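Veloden steamer station: progress report to Trellolar, January

Where we are

The grant agreement asks for an account of the work every quarter, and this is the second one. The short version is that the steamer station exists, it works on most mornings, and I am less sure than I was in the fall that it saves anybody any time.

For those on your side who haven't read the first report: the money pays for us to set up a small table for bamboo steamers and write down how it should be laid out and looked after, so that other shared kitchens can copy it without a lot of trial and error. The trial and error was supposed to be finished by now. The layout part is close. The looking-after part has barely moved.

The table

We kept the pale top we already had and spent nothing on a new one. The original plan called for a dark surface, on the theory that crumbs and drips would be easier to avoid if people could see them less. I never followed that argument and I am glad we dropped it. On a pale top you can see what needs wiping and you wipe it.

The white mat with the square grid is new since the last report. It went down at one end of the table so that the steamer would have a fixed home, and the rest of the surface was left for setting things down. Kang recommended covering the full table with it. We tried one end first.
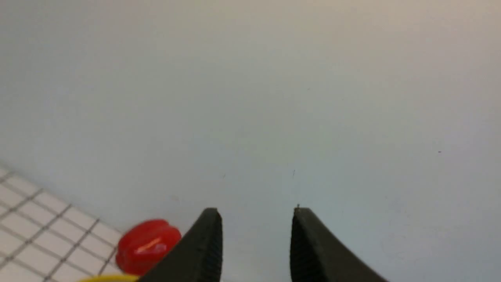
That decision has held up fairly well. With a full covering we would have had seams, and seams collect flour. The mat we have does creep toward the edge over a long session, and we have gone back and forth on taping it. Tape worked for a morning and then left a residue that took longer to clean than the mat would have taken to straighten. For now the instruction sheet says to square it up before starting. I don't expect people to do that unprompted for very long.

I should say that the grid was sold to us as a way to get the steamer back to the same place each time. It does that if the person putting it back cares. In 39 logged sessions the placement note was filled in regularly at first and then thinned out, and the late entries are so alike that I suspect they were written in one go at the end of the shift. I have left them in the log but I wouldn't draw a conclusion from them.

The steamer

The first report promised a decision on whether to stay with bamboo or go to metal. We are staying with bamboo, with less conviction than that sentence suggests. It is lighter, it doesn't drip condensation on the food the way the metal set did, and people like using it. Against that, it can't go through the dishwasher, it holds smells, and it has to be dried properly or it will go moldy at the joints. 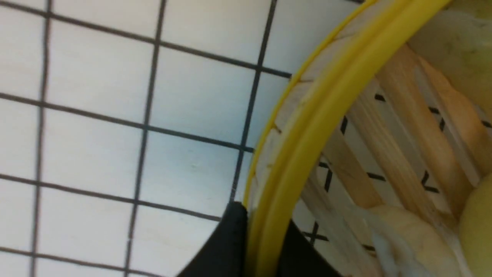
Drying is the part of this project I would fund again if I were in your position, and the part where we have the least to show. Our instructions said to rinse, shake and stand the steamer on its side. People rinse it, and that is about where it stops. One thing the grid mat has been good for, and which was in no plan of ours, is checking the base: with the steamer sitting on it, the black lines show in short dashes through the gaps between the slats, so a gap that has clogged with dough ought to give itself away as a missing dash. We have added a line to the sheet about looking down through the base before any food goes in. It takes a few seconds. Whether it will survive contact with a busy morning I can't say yet.

We also looked at liners. Paper liners keep the slats clean and they are an ongoing cost that no kitchen copying this setup has budgeted for. Cabbage leaves are cheap and end up in the sink trap. We will report on both next quarter, and my guess is that the answer will be "paper, when somebody remembers to buy it."

Color and handling

The yellow was our idea, and the proposal made large claims for it. It was going to cut down on mix-ups, help people find the matching pieces, and make the knob easier to take hold of. What we have is a steamer that is easy to spot on a shelf. That's worth something – we used to lose pieces to the back of the cupboard for weeks – but it is a smaller result than the one we wrote down, and I would rather you heard it from us.

The round knob has been the least troublesome part. Earlier tests with a flat handle had people pinching it at the edge and tipping the whole piece. A ball shape can be held from either side and nobody needs to be taught how. The remaining worry is how bright plastic will look after a year of steam and detergent. The supplier says it will be fine, as suppliers do.
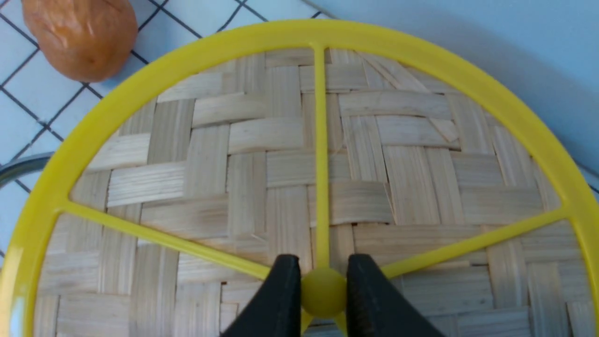 Does the yellow plastic make the station harder to clean?

It adds a little work. A plain bamboo piece is brushed and left to dry, and with plastic alongside bamboo there are more corners for starch to sit in, so a small brush has gone on the supply list.

Money

We have spent 1833 dollars of the 2142 released for this phase. Most of it went on steamers, including two sets we no longer use, and on the mat. Printing the instruction sheet cost more than it should have because we printed it too early and then changed it. The unspent part is meant for liners and a drying rack. I would ask you not to release the next amount until we have picked the rack, as the choice will change what we need. I realize it's unusual for a grantee to say that.

There has been no spending on travel or on outside advice. Kang's comments on the mat were given free.

What other kitchens think

The proposal said that one partner would read the draft layout and try it. Dreltel has had the draft since the start of the phase. Our hope was for a list of measurements and a yes or no on the table. We didn't get either one, and the comments we did get were mostly about storage, a topic we had given half a page.
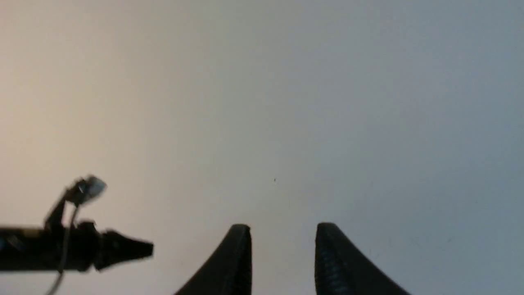 Dreltel wrote back that the layout was fine as far as it went, "but you've designed the twenty minutes when the steamer is on the table and left out the rest of the day." They have nowhere to let bamboo air out, they said, and a grid on the table won't help them with that. They would sooner have a page on hooks and shelf height than another page on where to set the thing down. They also asked why the sheet is laminated when half of it is going to change.

I think they are right on storage, and the lamination has stopped.

Next quarter

Choose a drying rack, or report that none of them is worth the price.

Rewrite the storage page with hooks and shelf heights, and send it to Dreltel before it goes to anyone else.

Drop the placement note from the log. Replace it with a single tick for the base check.

Run the paper liners and the leaves for the same number of sessions each.

Keep the mat where it is. If it is still creeping by the next report we will try a heavier one, and if that creeps too we'll take it off the equipment list.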